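The Room on the Second Screen
Reading time: 4 min

The company was called Darent, and it had two grippers and no money to be wrong about them.

I was hired in May to choose between them. The first one was the Sumley, with two flat fingers that closed like a book. The second was the Drolum, which had three soft fingers and made a small sigh when it opened. On the real arm, in the real workshop, we could test only in the evenings, when the packing line was stopped. So the rest of the work was done in the simulator, and the simulator was mine from morning until the others went home.

My colleague from purchasing wanted a number. He came every day to my desk, stood behind my chair and looked at the screen as if the number could be hiding behind the furniture.

"Is it ready?" he asked.

"I am still setting up the camera," I said.

It was true, but it had been true for a long time. The camera in the simulator could be placed anywhere. I could put it on the wrist of the arm, or on the ceiling, or at the height of a child. Before each comparison I had to check that it saw the same thing for both grippers, because a few degrees of difference could make one of them look clever and the other look blind. I moved it, I saved the view, I wrote the settings in my notebook. Then I moved it again.

One of these views was not useful for anything. The tabletop came in from the lower right, wide and beige, with its corner pointing into the room. Past it there was the wooden floor, and on the floor, near the place where the blue wall met the pale one, a small plant with red branches in a green pot. 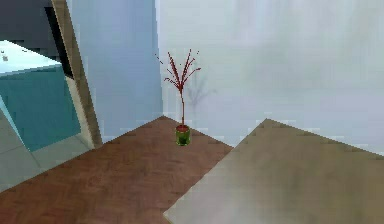

"Which gripper is better?" he asked.

"The Drolum holds more shapes, and the Sumley is easier to predict," I said. "It depends on what you want to pick up."

He did not like this answer. He wrote it down anyway, in his small careful letters, and went back to his office.

I stayed with the plant. I did not know who had put it there. The room had come to us from another office, together with the license, and in the list of objects the plant had only a label, Huenchumán. I looked for this word in the manual and did not find it. I thought that it was perhaps the name of a person, somebody who had built the room and wanted to leave something in it. My grandmother also kept a plant in the corner, on the floor, where people kicked it. She said that a room without a plant was a room where one waits.

The comparison ran for 12 nights. Each gripper had to pick up the same objects from the same table: a cup, a box, a sponge, a short piece of pipe. In total we made 513 attempts. I came in the mornings and read the results with my coat still on. The Sumley dropped the cup. The Drolum squeezed the sponge so gently that it slid away. Then I changed the force, or the speed, or the delay in the controller, and they exchanged their mistakes like two neighbors exchanging tools.

On the last evening I was alone. The report was finished and it recommended the Drolum, with a page of conditions that I knew would not be read. I could close the simulator. Instead I opened the saved view again, the useless one, and I gave the arm a new target.

It was foolish. The plant was on the floor and the arm was fixed to the table, and I knew the length of every link. The controller worked on the problem for some seconds — I could hear the fan of the computer — and then it wrote in red letters that the position could not be reached.

I moved the target a little closer. It could not be reached. I moved it closer again, to the edge of the table, and this time the path was accepted. I pressed the key. On the other screen, where I kept the side view, the arm turned, lowered itself and stretched out over the edge of the table with its three fingers open. It stopped there, in the air, pointing to the corner.

I let it stay like this while I washed my cup and turned off the lights in the corridor. When I came back it had not moved, of course. I saved the position. The program asked me for a name, and I typed my grandmother's, and went to look for my coat.

More stories
The Man Who Tuned Elevators
Salt for the Upper Road
Two Letters to a Lighthouse
What the Ferry Carried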